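Section 4: Measuring and first fitting

Okay, the crate pad is unrolled, the tags are off, and your dog is already lying on the packaging. Good. I wrote this part of the Narnico harness guide after fitting far too many wriggly dogs, so take it slowly and keep some treats in your pocket.

You'll need the Prolard harness, the soft tape from the side pouch and a flat bit of floor.

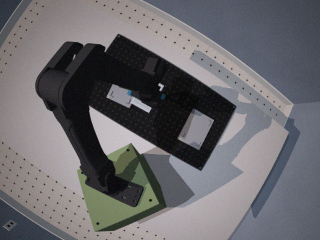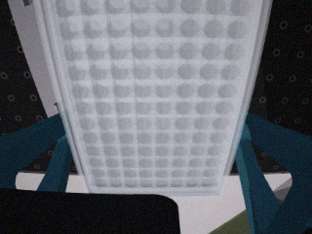
Can I fit the harness over my dog's winter coat?
Fit it on the bare dog first, then let out each side strap by one notch and put the coat on underneath. If you run out of notches, go up a size.

4.1 Measuring

1. Stand your dog square on the floor. Sitting dogs measure bigger around the chest, and then everything ends up loose.

2. Run the tape around the widest part of the ribcage, just behind the front legs. Snug, but not squeezing!

3. Write the number down before you let go of the dog (I say this as somebody who has measured the same spaniel three times in one morning).

4. Check it against the sizes. Small goes up to 42 cm, and anything over that is a Medium or a Large, both of which have their own chart on the hang tag.

Note: fluffy breeds fool everyone. Press the tape down through the fur until you feel the body.

4.2 Putting it on

1. Undo both side buckles and leave the neck loop closed.

2. Hold the loop open and let your dog push their nose through to get the treat. Please don't shove it over their ears, they remember that sort of thing.

3. Bring the belly strap back between the front legs and click the left buckle, then the right. You want to hear both.

4. Tighten each side a little at a time so the back panel stays in the middle. The Iment sliders are stiff when new, and I find it easier to push the webbing through from behind than to pull it.

5. Slide two fingers flat under every strap. If they won't go, loosen it. If your whole hand goes in, tighten it.

6. Walk your dog around the room and look at the armpits. Any bunching there means the belly strap is sitting too far forward.

Caution: never clip a leash to the small loop on the chest panel. It's stitched for an ID tag and it isn't meant to take a pull. Use the metal ring on the back, which is the only leash point on this model.

Caution: take the harness off before you leave your dog alone in a crate. Straps and crate bars don't mix.

4.3 The first week

Start with 18 minutes indoors, twice a day, and build up from there. Some dogs freeze the first time and stand there like a coffee table. Mine did! Toss a treat a step ahead and wait. If you see scratching or pink skin, stop for a day and go back to step 5 above.

Check the fit again on Thursday if you started on the weekend, as the webbing relaxes a bit with wear. Puppies need measuring more often, and I'd do it every time you open a new bag of food.

For the padded Rusnák liner, fit the harness first and go on to Section 5.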